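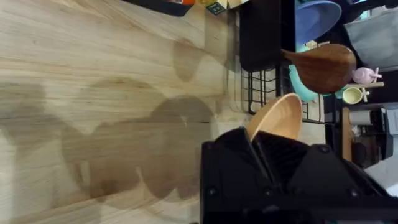
Rack Loading, Counter Section: Gallery

Hillisby Kitchen Notes / Storage and Drying / Gallery 8

This gallery goes with the written notes on drying racks for small counters. The rack is the black wire one, used on the pale wood surface with a small set of round dishes and a wooden spoon. The full notes cover spacing, order of loading and counter clearance. A shortened version is given on this page for readers who only want the layout.

Terms used

Tine: one upright wire of the rack.
Slot: the gap between two neighboring tines.
Well: the open part of the rack where deep items stand.
Approach side: the side of the rack from which items are put in. In this layout it faces the open counter.

Rack position

The rack goes at the back right of the work surface. The front and the left are kept open for dishes waiting to go in. We allow 400 mm of clear surface on the approach side. Less than that is workable with plates only, but a bowl needs room to be turned on its edge before it reaches the slot.

The tines should run so that a plate faces the approach side or stands square to it. A diagonal plate takes up the mouth of the next slot, and the next plate then tends to be left on the counter. The rack feet are checked for rocking before loading. On a planked surface, move the rack a little way along the grain if one foot sits high.

Order of loading

1. Plates first, upright against the tines.
2. Bowls next, on edge or tilted, rim toward the open side.
3. Spoons and other long items last.

The order follows from how each shape stands. A plate holds its own slot. A bowl leans on whatever is next to it and will shift if a plate is pushed in afterward. A long handle crosses several slots and blocks them all, so it waits until the slots are taken.
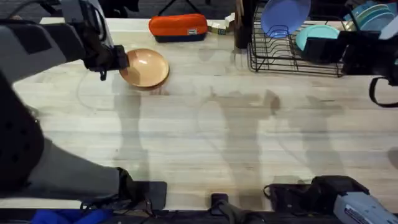 Bowls are also the items most often set down in the wrong place. A round bowl left upright on the counter collects water in the foot ring, and the ring mark shows on untreated wood. Lift it by the rim, turn it over the rack and lower it base first into the slot. If the bowl is wider than the slot, let it rest across two tines with the base leaning on the third. In the November trial a bowl of 184 mm diameter stood this way without sliding. Smaller bowls can go in a single slot but should not be nested, as the inner one stays damp at the contact line.

Stationery, boxes and paper goods belong at the back edge, away from the approach side. They can stay on the surface during loading if nothing is carried over them. Drips fall mostly along the line between the sink side and the rack, and that strip is the part to wipe afterward.

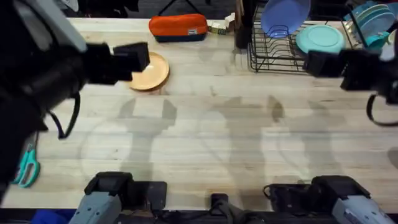 Round tan plate on the open counter, wire rack to the right.

Flat items laid on the counter are harder to pick up than bowls, as there is little height under the rim. Place them near the approach side with the face up. Tip the plate from its near edge, then raise it to vertical before moving it sideways. Sliding it to the counter edge works too, but takes the hand away from the rack.

Corrections

The first version of this page gave the clearance for the left side of the rack only. The figure applies to whichever side is used for loading. Ankica Živković sent in the correction. The note on nested bowls was rewritten by Bláthnaid Ó Dálaigh and replaces the paragraph in Gallery 3.

Page last revised 2023-07-05.

Related galleries: Under-Sink Trays; Hooks and Rails; Tritetti Shelf Layouts.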